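Qui sommes-nous ?

Bonjour et bienvenue chez Lam !

Moi, c'est Oluf Sveinbjörnsson. Oui, le nom surprend un peu sur une boîte aux lettres dans un village du Jura, et le facteur a mis un bon moment à se décider sur la prononciation (il a fini par opter pour « Monsieur Olaf », je le laisse faire). Je suis né en Islande, j'ai grandi entre Akureyri et la banlieue de Lyon, et je tiens depuis neuf ans une petite école de cuisine où l'on apprend surtout à faire du pain, des pâtes fraîches et des choses à tartiner sur le pain.

On me demande souvent d'où vient le nom. Lam, c'était le surnom de ma grand-mère maternelle, qui cuisinait pour une pension de pêcheurs et qui n'a jamais écrit une recette de sa vie. Quand on lui demandait combien de farine il fallait, elle répondait « assez ». J'ai passé une bonne partie de mon enfance à essayer de comprendre ce que voulait dire « assez », et je crois bien que l'école est née de là.

Comment tout a commencé

Au départ, je n'étais pas du tout destiné à ça. J'ai travaillé longtemps comme géomètre, j'arpentais des terrains avec des bottes trop grandes et je mangeais des sandwichs triangles dans ma voiture. Le soir, je faisais du pain. Très mal ! Mes premières miches étaient si denses que mon beau-frère s'en est servi pour caler une porte, et je n'exagère qu'à peine. Mais j'avais attrapé le virus, et j'ai commencé à prendre des congés pour aller apprendre chez des boulangers qui voulaient bien de moi.

Celui qui m'a tout montré travaillait chez Bellamo, une petite maison de pâtes et de focaccias près de Turin. J'y suis allé pour quatre jours, j'y suis resté cinq semaines. Je dormais au-dessus du fournil, je me levais à trois heures et je n'avais le droit de toucher à rien d'autre que la semoule pendant toute la première semaine. J'en garde un souvenir formidable, et une façon de rouler les orecchiette qui fait encore rire les Italiens de passage – il paraît que je les fais « à la viking ».

En rentrant, j'ai donné un cours dans ma cuisine à six voisins. Puis un autre. Puis les voisins ont amené leurs cousins, et ma femme m'a fait remarquer, avec beaucoup de douceur, qu'elle aimerait bien pouvoir accéder au frigo le samedi. Il fallait trouver un local.

Le local

Nous sommes installés dans l'ancienne fromagerie de Grurnura, le hameau juste au-dessus de la rivière. Si vous arrivez par la départementale, ne suivez pas votre GPS, il vous enverra dans la cour de la ferme d'à côté (les chiens sont gentils, mais ils sont nombreux). Prenez plutôt la petite route après le lavoir et montez jusqu'au tilleul.

Le bâtiment était resté fermé longtemps et il y avait tout à refaire : l'électricité, le toit côté nord, les évacuations. Par contre les murs sont épais comme des murs de château, ce qui nous donne une température à peu près stable toute l'année, et pour le levain c'est le rêve. J'ai gardé la cave d'affinage telle quelle. On y fait vieillir maintenant des bocaux de citrons confits, des cornichons et une pâte de piment dont je ne suis pas peu fier.

La grande salle fait 63 mètres carrés, avec les fenêtres qui donnent sur le verger. En hiver on allume le poêle le matin et on laisse la pâte pousser pas trop loin, en été on ouvre tout et on se bat avec les guêpes. On travaille debout, tous ensemble, et on mange assis à la fin – ça, c'est non négociable.

Ce qu'on apprend chez nous

Le cours le plus demandé reste celui du pain au levain. On commence le matin avec un levain que j'ai rafraîchi la veille, on pétrit à la main, on plie, on attend, on papote beaucoup, on façonne, et chacun repart avec sa miche et un petit pot de levain. Le mien s'appelle Wastomell. C'est ma fille qui l'a baptisé quand elle avait quatre ans, nous n'avons jamais réussi à savoir ce que ça voulait dire et elle ne s'en souvient plus. Wastomell a des descendants en Belgique, au Québec et dans un bateau quelque part du côté de Madère, d'après la dernière carte postale.

Il y a ensuite l'atelier de pâtes fraîches, avec et sans œufs. Je préfère de loin les pâtes sans œufs, je le dis tout de suite, mais je m'efforce d'être impartial. On roule, on coupe, on farcit, on rate quelques raviolis (ils éclatent dans l'eau et on les mange quand même).

Et puis les ateliers de saison : les bocaux en fin d'été, les brioches en décembre, le pain de seigle à l'islandaise quand j'ai le mal du pays. Celui-là cuit très longtemps, à feu très doux, et toute la maison sent la mélasse. Mes élèves l'adorent ou le détestent, je n'ai jamais rencontré d'avis entre les deux.

Pour les enfants, on fait des demi-journées pendant les vacances. Je ne vais pas vous mentir, il y a de la farine jusque dans les abat-jour. Ils repartent avec des petits pains en forme de hérisson ou de quelque chose qui devait être un hérisson. Les parents peuvent rester, mais je leur demande de s'asseoir dans le verger avec un café et de laisser faire !

Ma façon d'enseigner

Je ne crois pas trop aux recettes au gramme près, et en même temps je pèse tout. Débrouillez-vous avec ça, moi je n'y arrive toujours pas. Disons que la balance sert à apprendre, et qu'ensuite les mains prennent le relais. Une farine de petit meunier ne boit pas la même quantité d'eau en février qu'en août, et aucune fiche ne vous le dira aussi bien que la pâte elle-même quand elle vous colle aux doigts.

Je parle beaucoup, on me l'a déjà dit. Je raconte des histoires de pêcheurs pendant les temps de repos, je goûte tout, je me trompe parfois de minuteur. En revanche je ne me moque jamais d'une pâte ratée, vu le nombre que j'ai jetées dans ma vie. Si votre miche s'étale comme une crêpe, on la coupe en tranches, on la grille, on met de l'huile d'olive dessus et on passe à table.

Les groupes sont petits, huit personnes au maximum. J'ai essayé douze une fois, pour un enterrement de vie de jeune fille très sympathique, et j'ai perdu la voix pendant deux jours.

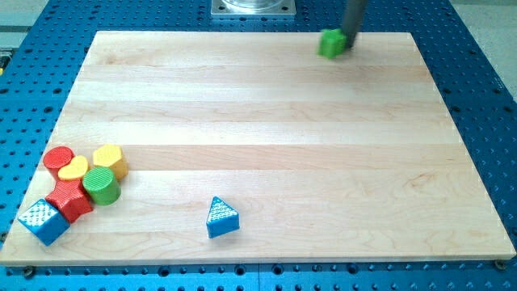

Pour la farine, je travaille avec un moulin qui se trouve à 42 kilomètres de chez nous. J'y vais moi-même avec la camionnette et j'en profite pour déjeuner avec le meunier, qui est bavard comme moi, donc il faut compter l'après-midi. Les œufs viennent du hameau, le beurre de la coopérative, et les tomates de notre potager quand les limaces veulent bien nous en laisser. L'huile d'olive, je la fais toujours venir par l'intermédiaire de mes amis de Bellamo, une vieille fidélité.

Et en dehors des cours ?

Une fois par mois, on ouvre la porte pour une soirée soupe. Vous apportez un bol et une cuillère, je m'occupe du reste. Ce n'est pas un restaurant, il n'y a pas de carte, il y a une soupe et du pain. La prochaine série reprend en octobre, avec sûrement une courge pour commencer, le potager en est plein cette année.

Nous prêtons aussi des livres. L'étagère de l'entrée compte 118 ouvrages de cuisine, dont un bon paquet en islandais que personne n'emprunte (tentez votre chance, les photos sont belles). Vous prenez, vous notez dans le cahier, vous rapportez. Les taches de sauce sont acceptées, j'en ai fait la plupart.

Quelques petites choses pratiques

La journée complète coûte 60 euros par personne, repas compris, et le tablier est prêté. Venez avec des chaussures fermées, des manches qui se retroussent et une boîte pour emporter les restes. Si vous avez une allergie, dites-le-moi à la réservation et pas au moment de passer à table, je vous en serai très reconnaissant. Pour les personnes intolérantes au gluten, je préfère être franc : il y a de la farine de blé partout ici et je ne peux rien garantir.

Côté accès, la grande salle est de plain-pied, la cave non (l'escalier est raide et il le restera). On peut se garer sous le tilleul, mais en juin les voitures ressortent toutes collantes, vous voilà prévenus. Et pour ceux qui viennent de loin, il y a deux chambres d'hôtes dans le village, demandez-moi les numéros.

Les réservations se font par téléphone ou par le formulaire de contact. Je réponds le soir, rarement pendant la journée, j'ai les mains dans la pâte. Si je tarde un peu, relancez-moi, ça ne me vexe pas du tout !

À très bientôt à Grurnura,

Oluf

Page mise à jour le 19 septembre 2023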